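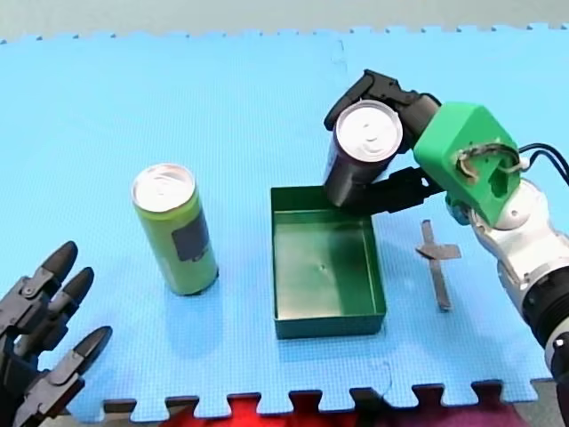
Polling desk notebook, July

Entry: Samness coalition talks, seat model rerun

Started 9:40. Niall wants a number for the Dalgleish piece by this afternoon, specifically the chance that the two-party coalition in Samness survives its confidence vote. I said I would look at what we have before promising one. What we have is thin.

Inputs so far:
- the Mellater telephone poll, 1000 adults, fieldwork done before the budget row
- the whip list Flora got from the council chamber
- last year's seat file, with the Hatberg boundary change still not merged

The Mellater poll is the one everybody is quoting, and I don't see why. The headline question asks whether people "support a stable government for Samness." Who is going to say no to that? It then gets written up as support for this coalition. The follow-up, which names both parties, drops a long way, and it's buried on the last page of tables. I have asked Morag to put the two questions side by side in the shared sheet so we stop arguing from memory.

Also the party split. For Hatberg they have 40 respondents. That is not a sample, that is a bus queue. Euan's draft says Hatberg voters are "turning against the junior partner" and I have struck it out twice. If it comes back a third time I'll send him the margin of error on a postcard.

11:15. Reran the seat model with the boundary change merged by hand. Two wards had the old codes and were being counted under Dalgleish. Fixed, rerun, and the coalition majority comes out at 6, same as the official tally, so at least the file now agrees with the real world. Old output moved to the archive folder. Please don't cite it.

The vote itself: a majority of 6 means four defections sink it if everyone turns up, and three gets you a tie. Flora's list has members marked "uncertain" on the basis of remarks to reporters. I went through these. Most are people saying they "have concerns," and in my experience members with concerns vote with the whip and give an interview afterwards. One has put her objection in writing with a reason attached (the ferry subsidy), and I would take her seriously. The rest I'd leave as likely yes until somebody shows me better.

Sheena disagrees. Her argument is that the junior partner's members have less to lose this time, as half of them expect to be out at the next election anyway. Fair point, but it cuts the other way too – people who expect to lose their seats don't usually rush to bring the election forward. We left it there.

2:30. Niall back asking for the number. I ran the defection simulation with 25 percent for each uncertain member and then again with half that. The answer moves so much between the two that I don't think we have a finding, we have a guess put through a spreadsheet. The model treats each member as deciding alone, which is wrong as well. They sit in the same room and read the same messages. If one goes, others may.

What I told Niall: say the coalition is favored to survive, say the majority is small, name the ferry subsidy as the issue to watch, and print no percentage. He isn't happy. The Dalgleish people have a dial graphic ready and it needs something to point at.

Still to do:
- Morag: both Mellater questions in the sheet, with full wording and base sizes
- Flora: ask the whip's office about proxy votes. I have been told they are allowed and I have been told they aren't
- Euan: take Hatberg out of paragraph three
- me: write up the ward code fix, check whether it touched the spring estimates

4:50. Proxy votes are allowed for illness only, according to the clerk. Flora has it in an email. Two of the uncertain names have been off sick this month, so the count on the day could shift and the model has no place to put that. Adding a turnout column tomorrow morning, before anyone runs it again.

Last updated: July, 5:05 pm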